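How to calculate your office's yearly carbon footprint

Last updated in October by Rafia Naqvi

These steps cover a small office that rents its space, buys its own electricity and has no production line. You need 12 months of utility bills, your travel records and a spreadsheet.

Before you start

Decide which year you are measuring and stay with it for every source. Then decide which sites are in. If you share a building, count only the floor area on your lease. Write both decisions at the top of the sheet.

Step 1. List your sources

Emissions are sorted into scopes. Scope 1 is fuel you burn yourself, such as natural gas or gasoline in company cars. Scope 2 is purchased electricity, steam and heat. Scope 3 is everything else in the supply chain. Most first reports take in only part of scope 3, usually business travel, waste and commuting. State which parts you left out.

Step 2. Collect the activity data

Enter amounts, with units, in one column. Use kilowatt-hours for electricity and therms for gas. Do not enter dollars unless no other record exists. If a bill covers parts of two months, split it by days.

Step 3. Apply the emission factors

Multiply each amount by the factor for its source. Use the factor set published for your region and year, and note the edition. Electricity factors change from one grid to the next, so a second office in another state needs its own row.

Step 4. Convert and add

Factors are often given in kilograms of CO2 equivalent. Divide by 1,000 to get metric tons. The Deltitz office, used in our sample sheet, came out at 3,261 kg for gas and 1,522 kg for electricity, or 4.783 metric tons before travel.

Step 5. Waste

Weigh what goes out, by type, for at least two normal weeks – then scale up to the year. Keep metal, paper, mixed plastic and landfill in separate rows. Reused items do not go in the waste rows.
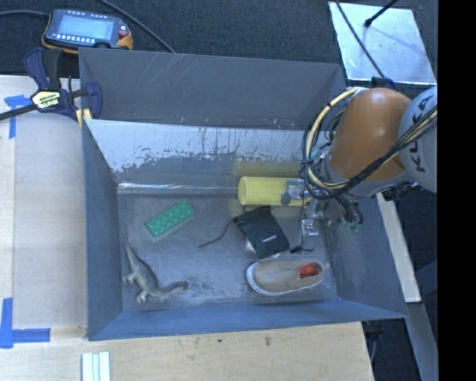

Green toy brick in a scuffed metal bin.

Step 6. Check and record

Have a second person re-enter one month from the original bills. Khurram Sandhu checks the Vestum sheets this way and looks first at unit errors – therms entered as cubic feet are the usual one. Save the bills and the factor table in the same folder as the sheet.

Next: Setting a base year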